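Does the Bag Matter? Packaging and Perceived Freshness at a Campus Bake Sale Table

Project report, Consumer Behavior Workshop
Uyên Sầm and Đạt Đồng

1. Why we did this

Our course reader says, in two different chapters, that packaging changes how food is perceived. One chapter says it changes how fresh the food seems and the other says it changes how much people will pay for it. Neither chapter says much about cheap packaging. The cases are all about chocolate boxes and wine labels, where somebody spent real money on design. We wanted to know whether the claim holds for the kind of bag a small bakery or a student club would buy in a bundle and never think about again.

We should say up front that one of us (Đạt) believed the claim going in and the other (Uyên) did not. We argued about it in the proposal and were told to leave the argument in the report, so it is still here.

2. What we tested

We used one kind of food, a glazed twisted pastry, and three ways of handing it over: a plain brown bag, a clear sleeve, and a white paper gift bag with handles and a birthday-type print. The pastries came from the Vornora bakery counter on Ludwood Street, which let us order ahead and pick up before class. The bags came from a party supply shop called Orkska.

A twist was chosen over a muffin or a cookie because it is long. It stands up in a bag and sticks out at the top, so a person can see the food and the bag at the same time. With a muffin the bag hides everything and you are only testing the bag. Our instructor thought this was a weakness, because real shoppers often can't see what is in the bag. We think it is closer to how a bakery works, where you have already seen the thing in the case before it is wrapped.

3. How we ran it

We set up a table outside the library on a Friday, from late morning until the pastries ran out. Each person who stopped saw one version only. They were asked to rate how fresh the pastry looked, from 1 to 9, and to write down the most they would pay for it. After that they could take a sample piece from a separate tray if they wanted one. The ratings came before any tasting.

We collected 479 usable rating cards. This is a lot more than we planned for, and the reason is the free samples. People lined up for them. Uyên's view is that a good part of the line would have rated a brick if it got them to the tray faster, and looking at some of the handwriting this is hard to argue with. We threw out cards that were blank on one side or where the price was obviously a joke.

The versions were supposed to be rotated in a fixed order. For the first part of the day they were. When the line got long we started swapping whenever there was a gap, and the record of which version was on the table got messy for a stretch before lunch. We were able to match the cards to versions because we had marked the backs in pencil, but the groups did not end up the same size. The clear sleeve got the fewest people.

We also did not control the light. The table was in shade at first and in sun later. A glazed pastry in the sun looks shinier, and shinier probably reads as fresher. This could be a bigger effect than anything we were trying to measure, and we have no way to pull it out of the data.

4. What people said about freshness

The clear sleeve scored highest for freshness, the printed gift bag was second and the plain brown bag was last. The gap between the sleeve and the gift bag was small. The gap between the gift bag and the brown bag was larger, though not so large that we would bet on getting it again with a different crowd.

Đạt reads this as support for the course reader. The printed bag costs more, looks like more effort, and people rated the same pastry higher in it. Uyên reads it differently. The sleeve has no print at all and it won, so what people seem to respond to is how much of the pastry they can see, along with what color is next to it. Brown paper sits close to the color of baked dough. White paper does not. If the print mattered, we would expect the bag with the most going on to win, and it came second.

The comment line on the card was optional. Most people left it empty. Of the comments about the gift bag, more were about the occasion than about the food: "whose birthday," "is this a party thing," "feels like I should give it to someone." A few people said it looked like a leftover from an event, which is about the worst thing you can say to somebody asking if a pastry is fresh.
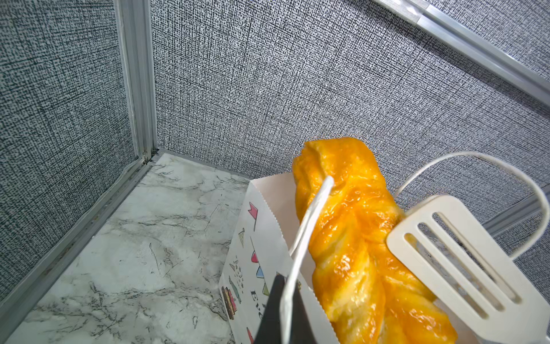 Figure 1. Glazed twist standing in the white party-print gift bag.

The figure helps with the color question. The orange glaze comes across strongly next to the white paper, and the small flags and the cake drawing are bright enough to compete with it. Đạt thinks the drawings set a mood and the pastry benefits. Uyên thinks they give the eye something else to do. We could have settled this with a plain white bag of the same shape. We did not have one, and it is the first thing we would add.

5. What people said about price

The price answers were worse than the freshness answers. The written maximum was all over the place, and many people just put down what the campus café charges. That tells us they know the café's prices. It does not tell us what they think of a bag.

The gift bag did have a slightly higher average. When we looked at the cards one by one, the difference came from a handful of people who wrote high numbers, and we suspect they were pricing a gift with the bag included. The question on the card said "for this pastry." Nothing on the table said whether the bag came with it. That was our mistake, and it makes the price result close to useless.

6. Would it be worth it for a bakery?

The reader's advice to small shops is to "invest in presentation." We tried to put that next to a real decision. Vornora told us they go through 2,000 plain bags in a normal month, and 740 in the week before a holiday when people are buying for other people. Handled gift bags cost a good deal more each and take up more shelf space behind the counter, which at Vornora is already full.

Based on our cards, we would not tell them to switch. The sleeve did better on freshness and there is no clear gain in price for the gift bag. There may be a case for keeping a few printed bags for the holiday week, when the comments about giving it to someone would be a good thing for once. We did not test this — our table was in October with no holiday in sight — so it should be read as a guess.

7. What we would change

A plain white bag, as we said. A fixed rotation that somebody holds to even when the line is long. An indoor table with the same light all day. Samples handed out somewhere else, so that people who only want a snack don't fill in a card. The price question should say whether the packaging is included, or be dropped.

We would also want a second food. Everything here is about one glazed twist, and a loaf of bread in a party bag might get laughed at.

Đạt still thinks packaging changes perception. Uyên thinks we showed that people like to see their food. The cards and the pencil key are in the workshop folder for anyone who wants to run the numbers again.

Contact: Consumer Behavior Workshop office | © Student Project Reports | Back to top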